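Small Storage, Big Obsession

So March was going to be my month for clearing out the craft corner, and naturally I ended up daydreaming about boxes and drawers instead! I do love a tiny cabinet - anything that swallows up buttons, batteries and those little keys that don't open a thing.

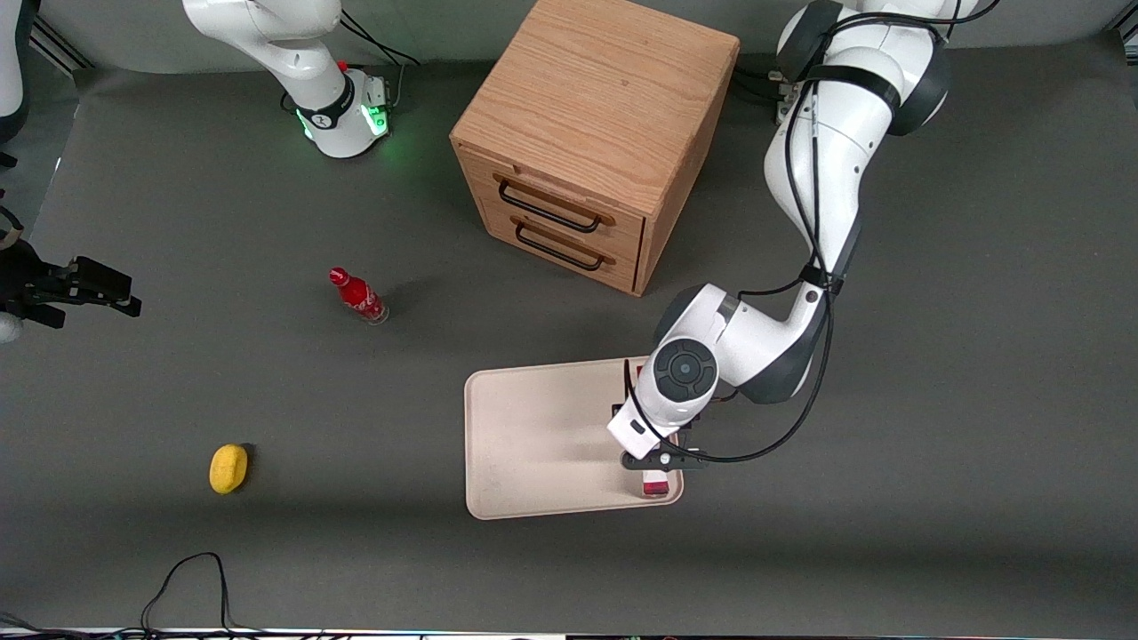 Two drawers, black bar handles, and a cream tray for the odds and ends.

Look at the wood grain on top of that little oak cube. I'd happily put one on every shelf in the house (I have 16 shelves, so give me time). The trays come next - I want a deeper one for yarn.

© 2025 Dotberg Home Gallery | Contact | Back to top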